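Before You Let a Gripper Near the Dish Rack: Tips From a Shared Workshop

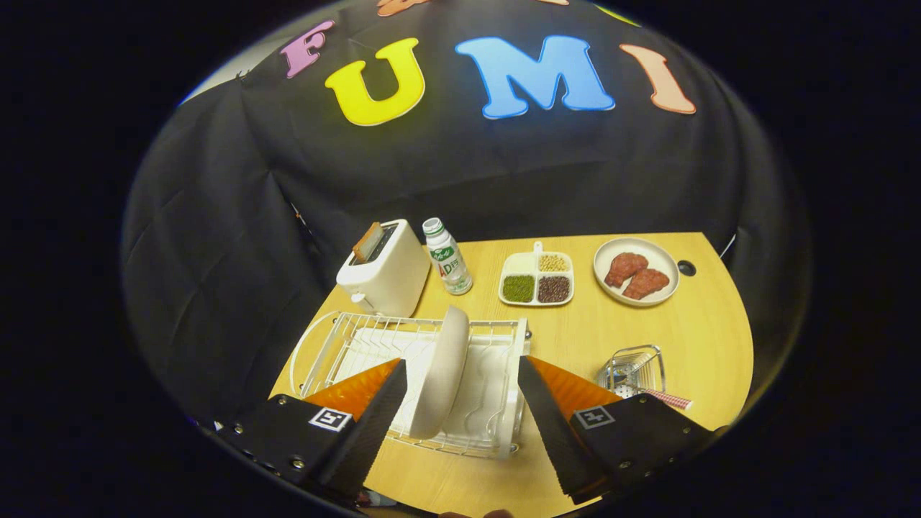
Gripper fingers on either side of a plate in the wire rack. The toaster and the divided bean dish are at the back of the table.

Every few months someone at Luldale wants to build a kitchen helper. I have now sat through 3 of these and I remain unconvinced that any of them beats a pair of hands and a towel. If you're going to do it anyway, these will save you some grief.

Start with one plate. A full rack hides every mistake, and you'll spend the evening fishing out forks.

Wire racks are harder than they look. The bars are thin and the dividers are all different, so a finger that misses by a hair can hook one and drag the whole rack along. Put a rubber mat under it.

Don't trust soft fingers just because they're soft. Viorica Dimitrov swears by hers — fine, but try them on a soapy plate before you tell me about it.

Cheap plates only. We budget 40 dollars for crockery and it goes.

Tape the toaster cord down and leave the toaster unplugged. I shouldn't have to write that.

Keep dried beans well back from the edge. They get into everything, and Zanele Jacobs was still finding them in the screw drawer in January.

Check the finger screws before each session. They work loose, whatever the Vura kit leaflet says about "set and forget."

Run the same pickup 200 times before you call it working. Two good tries and a video prove nothing — I've seen the videos.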